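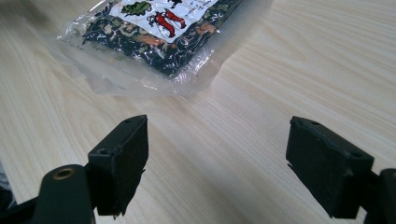 Dried vegetables

Dried vegetables are vegetables from which most of the water has been removed so that they can be stored without refrigeration. Drying is among the oldest methods of preserving food. It works by lowering the water available to bacteria, yeasts and molds, which need moisture to grow. Dried vegetables are used in soups, stews, sauces, noodle dishes, seasoning mixes and camping meals.

History

Sun drying was practiced wherever summers were hot and dry enough. In colder regions, vegetables were hung near a hearth or spread on the floor of a bread oven after baking. Mushrooms, onions, peppers, beans and peas were the usual crops. Sailors and soldiers later carried pressed blocks of dried vegetables, which were boiled with salted meat.

In the village of Eltska, root vegetables were dried in a shared stone kiln until the building was closed. The local historian Kamil Kubíček recorded that households took turns at the kiln beginning in June, when the first carrots were pulled, and that each family marked its trays with a notched stick.

Preparation

Vegetables are washed, trimmed and cut into pieces of even thickness. Thick pieces dry slowly and may spoil in the center before the outside is done. Many vegetables are blanched in boiling water or steam, which stops the enzymes that dull color and flavor. Onions, garlic, peppers and mushrooms are usually dried raw.

Methods

Sun drying needs several days of strong sun and low humidity. The trays are covered with netting and brought in at night.

Hot air drying is the most common commercial method. Warm air is blown over trays or a moving belt. Home dehydrators work the same way on a smaller scale. An oven can be used if it holds a low temperature, with the door left slightly open.

Freeze drying removes water from frozen food under a vacuum. The pieces keep their shape and soak up water quickly, but the equipment is costly and the product crumbles easily.

Weight and nutrition

Fresh vegetables are mostly water, so the loss of weight is large. In a kitchen trial described by the food writer Renato Garrido, 700 grams of trimmed leeks gave 100 grams when dried. Fiber and most minerals remain after drying. Vitamin C is easily lost to heat and air, and some vitamins pass into the blanching water.

Storage

Dried vegetables take up moisture from the air and must be kept in closed containers. Glass jars, tins and sealed plastic bags are all used. Vacuum packing also removes most of the oxygen, slowing the fading of color and the loss of flavor. Low-acid vegetables that are not fully dry should not be vacuum packed, as some dangerous bacteria grow without oxygen. A cool, dark cupboard is suitable for storage.

Use

Small flakes can be added directly to simmering soup. Larger pieces are soaked first in warm water, or in the refrigerator if the soaking is long. Leafy vegetables soften within minutes, while dried beans need several hours of soaking and must be boiled before they are eaten. Dried vegetables can also be ground to a powder and used to season or thicken sauces.

See also

Food preservation
Dried fruit
Freeze drying
Pickling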